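# Neuordnung der Hausschuhe

Mit dem Umzug der Lesestube Fröhlich von Skirnberg nach Bretow stellte sich im August erneut die Frage, wie das Schuhwerk im Eingangsbereich unterzubringen sei. Der bisherige Schrank, seinerzeit in Fokcombe erworben, war 44 cm tief und für den neuen Raum nicht geeignet. An seine Stelle ist ein offenes Regal mit schwarzem Metallgestell und hellen Holzböden getreten. 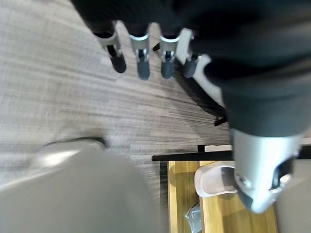
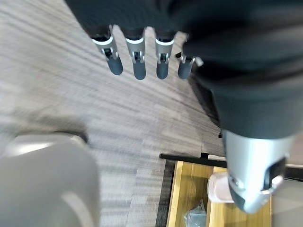
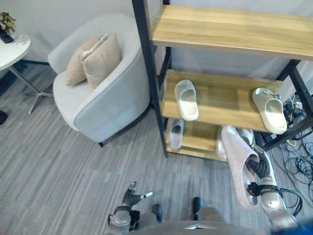

Für die Aufbewahrung gelten seit Sonntag folgende Grundsätze:

- Hausschuhe werden auf dem mittleren und dem unteren Boden abgestellt.
- Der obere Boden ist für Schuhwerk nicht vorgesehen.
- Straßenschuhe verbleiben auf der Matte vor der Tür.
- Plüschpantoffeln sind vor dem Einstellen auszuschütteln.

Bei der Breite des Regals fiel die Wahl auf 80 cm. Eine schmalere Ausführung wurde geprüft und verworfen, da sich die Paare darin gegenseitig verdeckt hätten. Ein geschlossenes Möbel nach Maß war zum Preis von 1399 Euro angeboten worden. Für die gesamte Einrichtung des Eingangsbereichs standen hingegen 400 Euro zur Verfügung, sodass sich eine weitere Erörterung erübrigte.

Der graue Teppichboden wurde vom Vormieter übernommen und bleibt vorerst liegen. Er ist wöchentlich in Richtung der Streifen abzusaugen. Über die Anschaffung eines zweiten Sitzmöbels wird im Herbst entschieden. Bis dahin werden Besucher gebeten, den Sessel zum Wechseln der Schuhe zu benutzen und ihn anschließend wieder freizugeben.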